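Bed-Making Service: Getting the Bedroom Ready for a Two-Arm Unit

Prolby rents out its two-arm household unit with bed making as a set task. We tried it in a small bedroom with the bed against a wall. The notes cover preparation only.

Move chairs away from the head of the bed before the unit is switched on. Put remote controls in a drawer, and throw out loose plastic packaging — clear film is hard for the cameras to pick out.
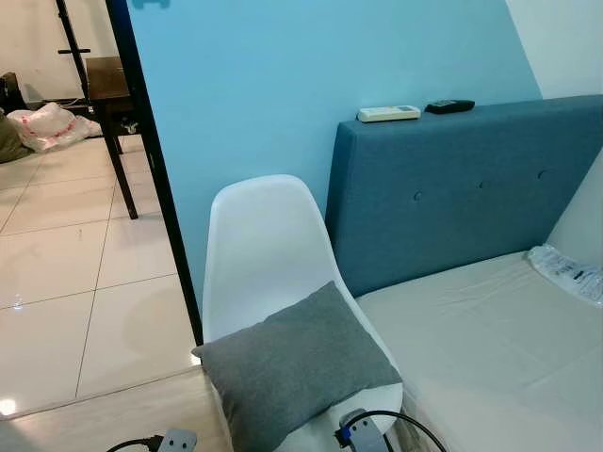

Leave 2 feet of open floor on the working side. Check that the gripper cables hang free through the full reach of both arms. Door thresholds should be tested at low speed first.

Keep hands out of the work area while the arms are powered. To straighten a sheet or move a cushion by hand, press pause and wait 3 seconds.

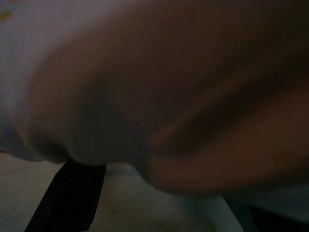 Wipe the wrist camera lens with a dry cloth every 10 cycles. Lint builds up faster with fleece than with cotton.

Pillows are set down one at a time. A fitted sheet should be pulled tight at the corners beforehand; the unit does not tuck. Rental is $148 a month, delivery included. At that price it suits a guest house better than a single home.

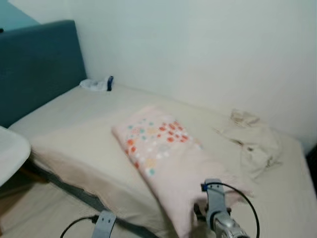

Blankets go last. Fold them once lengthwise so that the grippers have a thick edge to hold.

Related tips
Ilia steam mop: pads and descaling
Onyshchenko shelf brackets in plaster walls
Storing winter bedding

Contact | © Filtmont Home Notes | Back to top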